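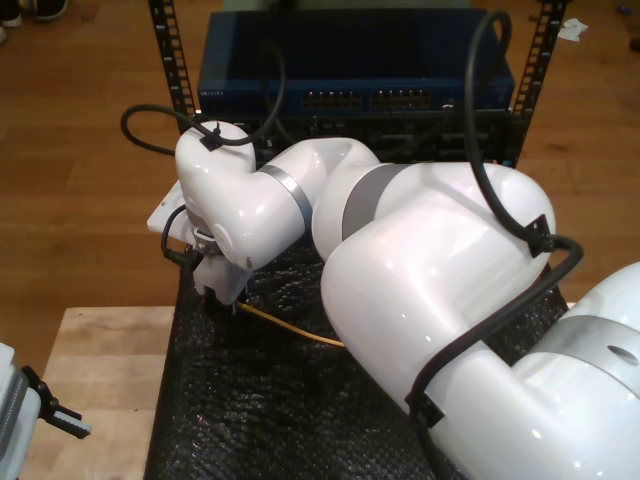

Tenants > Building Help > Network & Racks

Filed under: Wiring, Racks, Shared Rooms

Rack and cabling FAQ – Brarstead Building

Same questions keep landing in my inbox so they're going here. If yours is missing, email me or Feven Kahsay. – Getachew Mamo

Can I plug into the rack switch myself?

No. Use the wall jack at your bench. Every bench has one, most have two. If both are taken, ask and we'll patch another. The rack is for building gear only.

My wall jack is dead.

Check the cable first. Seriously, swap it. Then try the other jack. Then send me the number printed on the wall plate, e.g. 23 or 135, plus which room you're in. "The one by the window" doesn't help me. Numbers go up to 135 and they are not in order once you get past the hallway. Old mistake from the Grideler crew when they wired the place, too much work to redo.

What do the little lights on the switch mean?

One set per port. On = something's connected. Blinking = traffic. Color is link speed on ours. Orange doesn't mean broken! I get this one weekly. If the light is off and your thing is plugged in and powered up, then email.

How fast is it?

Gigabit to the bench. Shared line out of the building, so it slows down late morning when everybody's uploading. If you have something huge to send, evenings are much better.

Wifi?

Yes, there's wifi, password is on the sheet inside the kitchen cabinet door. It's fine for phones and laptops. Anything that stays on a bench all week should be on a wire please.

Can I put my own gear in the rack?

Sometimes. Small switch, patch panel, a shelf – probably yes, if there's space. Servers, no, it gets too warm in there and it's loud for the people next to it. Need from you:
- how many rack units tall
- how deep, including the plugs sticking out the back
- what it draws in watts
- who to call if it starts smoking

Send that before you buy anything. We had a tenant show up with a case that was too deep and it went straight back.

What screws / nuts does the rack take?

Rectangular and square holes confuse everyone. Ours are cage nut holes, the nut clips in from behind. Two sizes of screw get mixed up in the bin so try one by hand before you put a driver on it. If it won't turn with your fingers it's the wrong one. Bag of spares is in the Zosier drawer (gray cabinet, second drawer down, the label is peeling).

How do I get a cage nut in without bleeding?

Use the little hook tool. It's tied to the drawer handle on a string. Squeeze one ear in, hook the other through, pull. Ears go left and right, not up and down. Flat screwdriver works too but you'll slip eventualy.

Where does the rack unit start, which hole?

Holes come in threes. The unit begins where two holes sit closer together. Count wrong by one and your gear sits crooked against its neighbor and you won't be able to get the last screw in. Put all four nuts in, then stand back and look before lifting anything.

I need cable. Is there a box?

Pre-made patch cables, black, in the bins by the door. Take what you need up to 10 feet, longer ones ask Feven. She also has the bulk box if you can crimp your own. Please don't crimp your own if you've never done it. We'll show you, takes a few minutes.

Running a cable to my bench – rules?

Never across the floor where people walk. Never over a door. Along the wall, behind the bench, or up overhead on the tray. Overhead tray is me only, I have the ladder.

Anything that gets moved or turned needs slack. Leave a loop, a generous one, and clamp it on both sides of the part that bends so the plug doesn't take the pull. Most dead cables I get handed back failed right at the connector. A tall lazy loop looks messy and lasts for years, a tight one looks great till Tuesday.

Zip ties or velcro?

Velcro. Zip ties get pulled too tight and then somebody cuts them off with a knife and nicks the cable. Screw-down clamps are fine on your own gear, just size them right. Adhesive clips fall off in summer, up to you.

Everything's black. How do I tell my cables apart?

Label both ends. Masking tape and a marker is ok. The label maker is at the front desk, tape is on us, please put it back. Unlabeled cables found loose behind the benches go in the bins and become everybody's.

Bench mats – do we supply them?

One dark mat per bench, yes. Wipe with a damp cloth, no solvents. Don't cut on it, there are cutting boards for that. Replacements come from Berhe, slow, allow a couple weeks.

Can I unplug something just for a second?

No!! Somebody did, and that took out the door readers and half the second floor. Ask first, even at night.

Who pays if the switch needs replacing?

The building. It's in the shared costs. Last round of network work came to $2,559 including the new patch panel and labor, and it came out of the building fund, no extra charge on anyone's rent. If you break it by hanging stuff off it that's a different talk.

When is it down for maintenence?

October usually, early morning, before 7. Notice goes on the front door and by email. Figure on two short outages, a few minutes each. Save your work the night before.

Hot smell, weird buzzing, fan noise?

Don't email. Call the number on the front door, any hour. Step away from the rack and leave the power alone unless you see flames, then it's the alarm and out.

Still to add: the phone lines, the guest network, what's going on with jacks in the back hall (don't use those yet)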